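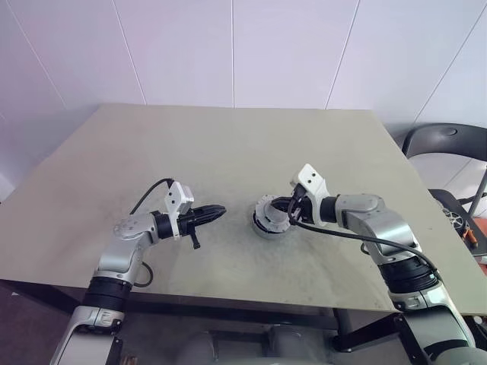
Sun 16 March

Great news for anybody who has ever stood in the kitchen holding two pill bottles and wondering whether they can be taken together. The MacPherson Pharmacy on the Trevberg town square has started a free supplement review, and the first weekend was packed from opening to close!

The idea is simple. You put every vitamin, mineral and herbal product you take into a bag, add your prescription bottles, and bring the whole lot in. A pharmacist sits down with you and goes through the labels one by one, looking for doubled-up ingredients and for products that get in each other's way. Iron and calcium taken at the same breakfast is a common one. So is a multivitamin on top of a separate vitamin D, on top of a fortified drink (many people forget the drink).

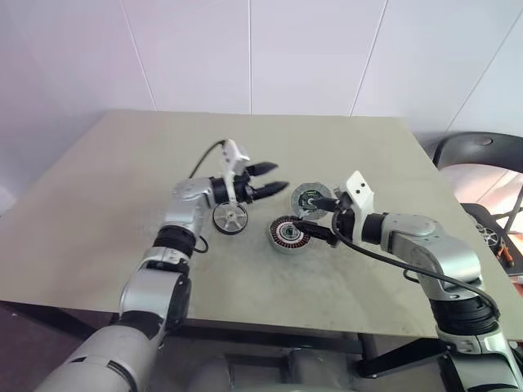
*By Murray Perron, Trevberg health pages*

I took my own bag in on Saturday and came out with a much shorter morning routine. My magnesium has moved to the evening, well away from my thyroid tablet, and one of my two zinc products has gone back in the cupboard until I've talked to my doctor. The whole visit took about 9 minutes, and I learned more in that time than in years of squinting at small print.

What I loved most was the printed card you get at the end. It lists each product, the amount per dose and the time of day to take it, with a blank column for your doctor's notes. Mine is already on the fridge. The pharmacy has had 1,000 of them printed, and the Drostetti branch will have its own stack when it joins the program in May.

The pharmacists are careful to say that the review doesn't replace a medical appointment. They won't tell you to stop a prescription, and if something on the table worries them they will call your doctor's office with your permission. People who are pregnant or who have kidney trouble are asked to mention it right at the start.
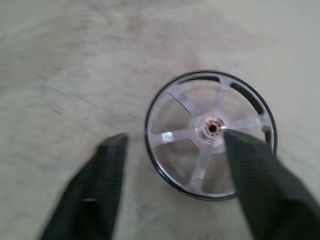
**Do I need an appointment for the review?**

Walk-ins are welcome on Saturday mornings. For a weekday visit, call the pharmacy or stop at the counter to book a time, and ask for a longer slot if you take a lot of different products.

Reviews are open to all adults, whether or not they fill their prescriptions at MacPherson. Parents can bring in children's vitamins too. Flaltlow residents can use the Trevberg store for now, and the shuttle stops right across the square. Bring the original bottles if you still have them, as the strength is hard to tell from a loose tablet.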